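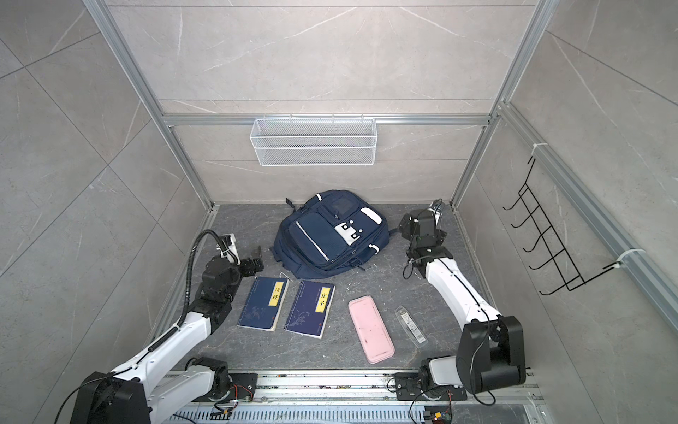 Sac à dos bleu marine et deux livres brochés, 诗经 et 庄子.

Forum Entraide maison > Textile et entretien > Bagagerie

Laver un sac à dos en toile synthétique sans abîmer l'enduction

Leonie Hoani

Bonjour à tous,

Ma fille entre en stage dans quelques semaines et voudrait reprendre le sac à dos qu'elle avait au lycée. C'est un modèle de 32 litres, en toile synthétique bleue, acheté chez Nepia il y a longtemps. Les coutures tiennent, les fermetures coulissent encore, mais le fond est gris de crasse et il y a une odeur de renfermé à l'intérieur. Il est resté dans une cave depuis le mois de janvier de l'année dernière.

L'étiquette d'entretien est devenue illisible. Je ne sais donc pas si on peut le passer en machine. Une collègue l'a fait avec le sien et la couche intérieure est partie en petites peaux blanches qui se collaient à tout. J'aimerais éviter ça.

Mes questions : machine ou lavage à la main ? Quel produit pour l'odeur ? Et est-ce qu'il faut remettre un imperméabilisant ensuite ? J'ai vu le spray Umix en droguerie, mais je n'ai aucun avis dessus. Elle transporte surtout des livres et des cahiers, donc il ne faut pas que l'eau traverse.

Merci d'avance.

Réponse retenue par l'auteure du sujet

fil_et_aiguille

Bonjour Leonie. J'ai réparé des sacs et des cartables pendant neuf ans dans un atelier de quartier et je les ai presque toujours lavés à la main.

Avant de commencer, retournez une poche et regardez l'envers de la toile. La plupart des sacs synthétiques ont une enduction polyuréthane de ce côté-là. Si elle est lisse et souple, vous pouvez laver. Si elle colle au doigt ou s'écaille quand vous pliez le tissu, elle est déjà en train de se décomposer, et le lavage va seulement accélérer les choses. Les « petites peaux blanches » de votre collègue, c'était sans doute ça. La machine n'y était peut-être pas pour grand-chose.

Si l'envers est sain, voici comment je procède.

Videz tout, y compris les petites poches du haut où il reste toujours des trombones et des miettes. Ouvrez toutes les fermetures. Passez l'aspirateur avec l'embout étroit dans les angles, sinon la poussière se transforme en boue. S'il y a une armature ou une plaque dans le dos et qu'elle s'enlève, retirez-la.

Remplissez une baignoire ou un grand bac d'eau tiède, avec du savon de Marseille râpé ou une petite dose de lessive liquide sans adoucissant. L'adoucissant laisse un film qui gêne l'imperméabilisant. Laissez tremper une demi-heure au plus. Ensuite, brosse souple, en insistant sur le fond, les bretelles et la partie du dos, c'est là que la transpiration s'accumule. Pour l'intérieur, une éponge suffit. Ne frottez pas l'enduction avec une brosse.

Rincez jusqu'à ce que l'eau soit claire. C'est l'étape la plus longue, les mousses des bretelles retiennent beaucoup de savon. Il faut les presser entre les mains, sans tordre.
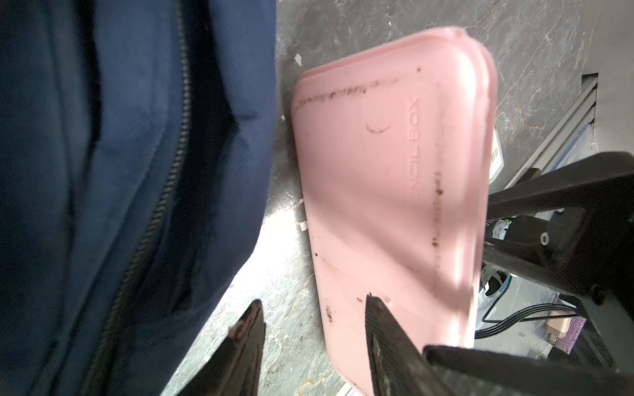 Peut-on mettre un sac à dos en toile au sèche-linge ?
Mieux vaut le laisser sécher à l'air libre, pendu la tête en bas, toutes poches ouvertes, loin d'un radiateur et à l'ombre. La chaleur du tambour décolle les enductions et déforme les mousses.

Comptez deux bonnes journées de séchage pour un sac de cette taille, parfois davantage en hiver. La toile sèche vite, les bretelles beaucoup moins. Si vous le rangez trop tôt, l'odeur revient et vous aurez travaillé pour rien.

Pour l'odeur de renfermé, si elle persiste après le lavage, mettez du bicarbonate dans une vieille chaussette nouée, au fond du sac fermé, pendant une nuit. Le vinaigre blanc marche aussi, bien dilué, mais rincez soigneusement et évitez les parties métalliques.

Les fermetures : une fois sèches, un coup de brosse à dents sur la denture puis un peu de paraffine ou de savon sec. Pas d'huile, elle tache la toile et ramasse la poussière. Si le curseur coulisse mais que la fermeture se rouvre derrière lui, c'est en général le curseur qui est fatigué et on peut le changer sans toucher au reste.

Pour l'imperméabilisant, je n'ai pas essayé l'Umix et je ne peux donc pas me prononcer. Quel que soit le produit, il s'applique sur un tissu propre, dehors, en couches fines, et il faut essayer d'abord sur un endroit caché.

Leonie Hoani
Merci beaucoup, c'est très clair. J'ai retourné la poche avant, l'envers est lisse. Je lance le trempage demain.

fil_et_aiguille
Bon signe. Pensez à vérifier aussi le fond, c'est souvent là que ça lâche en premier.

BrunoCampagne
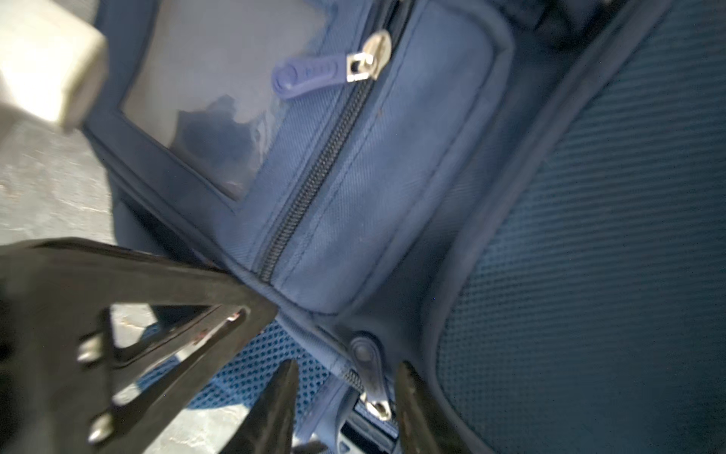

Tralden, le 08/03/2022

Bonjour,

Je complète sur la question de la pluie, car j'ai eu exactement le même souci avec un sac utilisé tous les jours à vélo.

Le spray traite la surface du tissu. L'eau perle au lieu de s'étaler, le sac sèche plus vite et se salit moins. En revanche, il ne fait rien pour les coutures ni pour les fermetures, et c'est par là que l'eau entre. Sur un sac courant, les coutures ne sont pas étanchées. Vous pouvez passer un joint liquide à l'intérieur, au pinceau, le long des coutures du fond. C'est un peu fastidieux et il faut laisser sécher une journée entière, mais le résultat a duré plusieurs saisons chez moi.

On lit parfois sur les fiches des vendeurs qu'une toile tient à plus de 3 000 mm de colonne d'eau. Ce chiffre concerne le tissu neuf, testé à plat, sans couture. Il ne dit pas grand-chose d'un sac qui a servi. Pour des livres, je mets une housse de pluie par-dessus quand il tombe vraiment quelque chose, et une pochette plastique autour des papiers importants. Cela coûte moins cher qu'un traitement complet.

J'ai utilisé l'Umix une fois. Il sent fort pendant quelques jours et il faut en remettre après chaque lavage. L'effet est correct sur les épaules et le dessus du sac. Sur le fond, qui frotte par terre, il part assez vite. Je n'ai pas remarqué de changement de couleur, mais mon sac était noir.

Un dernier point : les fenêtres en plastique souple pour l'étiquette de nom. Elles n'aiment ni l'eau chaude ni les solvants. Sortez le carton avant le lavage si vous le pouvez, nettoyez la fenêtre à l'eau savonneuse avec un chiffon doux, et ne vaporisez pas d'imperméabilisant dessus : il peut laisser un voile blanc. Si le plastique est froissé, on peut l'aplatir en le laissant une nuit sous un livre, avec un linge entre les deux. Ne passez pas le fer.

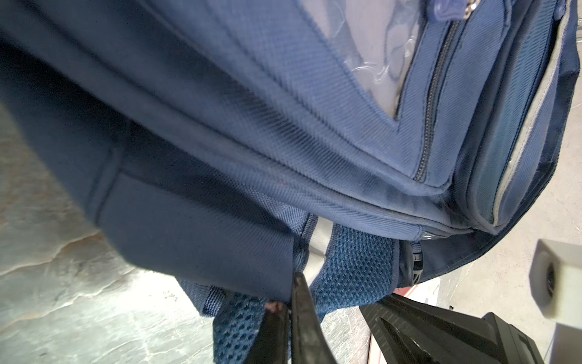

Sac à dos bleu marine, pochette transparente à l'avant.

Si la pochette est fendue, elle se remplace. Il faut découdre trois côtés, couper un rectangle de film vinyle à la même taille et recoudre à grands points. Avec des petits points, l'aiguille perfore le plastique comme un timbre et il se déchire à la première traction. Une mercerie peut vous vendre le film à la coupe.

Bruno

marjo_R

Moi je mets tout en machine, programme délicat, eau froide, dans une taie d'oreiller fermée, et je n'ai jamais eu de problème. Essorage au minimum. Faut pas se compliquer la vie non plus.

fil_et_aiguille
Ça passe souvent sur un sac récent et peu enduit. Sur un sac ancien, je ne le conseillerais pas, surtout quand on n'a plus l'étiquette. Et les boucles en plastique tapent contre le tambour.

marjo_R
La taie sert à ça justement. Mais bon chacun fait comme il veut.

Leonie Hoani

Retour après lavage. J'ai suivi la méthode à la main. L'eau du premier bain était presque noire, celle du deuxième encore grise, il a fallu rincer longtemps. Le fond a bien retrouvé sa couleur, sauf une marque près d'une couture qui ne partira sans doute plus. L'enduction n'a pas bougé. Les bretelles étaient encore humides le lendemain soir, j'ai attendu un jour de plus.

Il restait une légère odeur dans la grande poche, j'ai mis le bicarbonate cette nuit. Pour la pluie, nous allons prendre une housse. J'en ai vu à la boutique de Rirnia, près de la gare, je vérifierai si la taille convient pour 32 litres.

BrunoCampagne
Prenez une housse avec un cordon de serrage et une sangle qui passe derrière le dos, sinon elle s'envole au premier coup de vent.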